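Naima Badawi
@naimabuilds
17 July 2025

1/ ok summer robotics club thread, typing fast bc we get kicked out of the room soon. Our team name is Zeltgate (lost the vote, I wanted Wedine). Two arms, one tray of tiny fake candy, final showcase coming up way too soon

2/ the task: sort the candy. Sounds like a toddler game. It is not a toddler game. Charms slide over each other, the see-through ones confuse everything, and the lollipop sticks point wherever they want

3/ scoring is 50 points for a full run, minus 2 every time something lands on the table. Our best so far is 20. Yes, 20. We were so proud, we screamed

4/ today is bags. Goal = come down on the bag, pinch the plastic, lift. No crushing what's inside
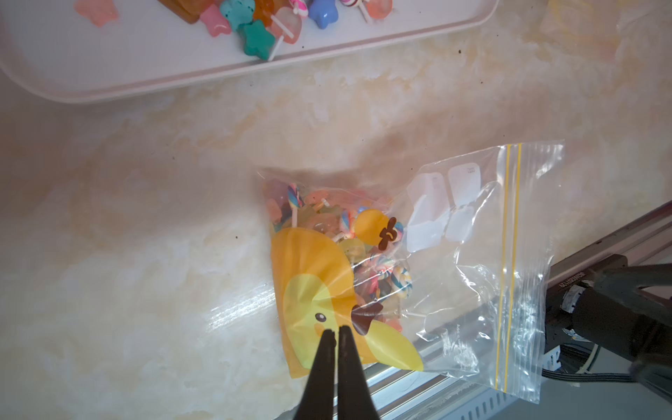
5/ biggest fight of the week was approach height. I wanted slow and low the whole way in, rest of the team wanted high then straight down. Tried both. Straight down wins, my way kept pushing the bag instead of grabing it. Fine. FINE

6/ also glare. The tabletop is shiny and so is the plastic, so moving the lamp a tiny bit gives you a totally different wrist view. We put tape on the floor where the lamp legs go. Touch the lamp and you owe everyone chips

7/ practice runs get logged in a shared sheet. One row per try, who was driving, what it dropped, mood (optional but ppl fill it in). Goal is 2000 rows by the showcase. we are not close

8/ stuff I'd tell a new member:
- home both arms before you touch anything
- say "moving" out loud. every time. even if you're alone
- left arm does bags, right arm does the tray, don't swap halfway thru a run
- check the cables by the wrist, they catch on things
- if they get near each other hit stop first and argue later

9/ two arms at once is the part I love tho. One over the bag, the other in the tray, and you get this little rush when neither one is waiting on the other. Timing is still all by hand, Aitken script is half done (our name for the scheduler, dont ask) 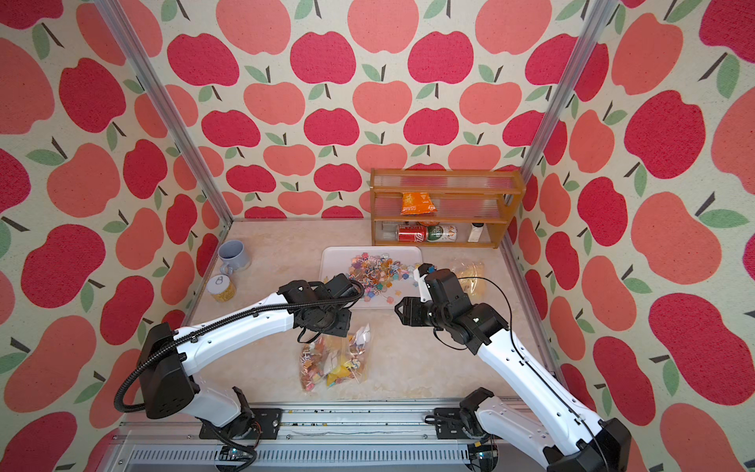 10/ TO DO BEFORE SHOWCASE
- finish Aitken
- softer grip setting for bags
- reset checklist, laminated this time
- more rows more rows more rows

11/ someone asked if we're doing this again in the fall. Yes!! sign ups go out with the school newsletter and the next big meet is in December. You don't need to know how to code, I didn't. You do need patience for picking tiny stars up off the floor

12/ ok they're flicking the lights at us. more tmrw if the right arm behaves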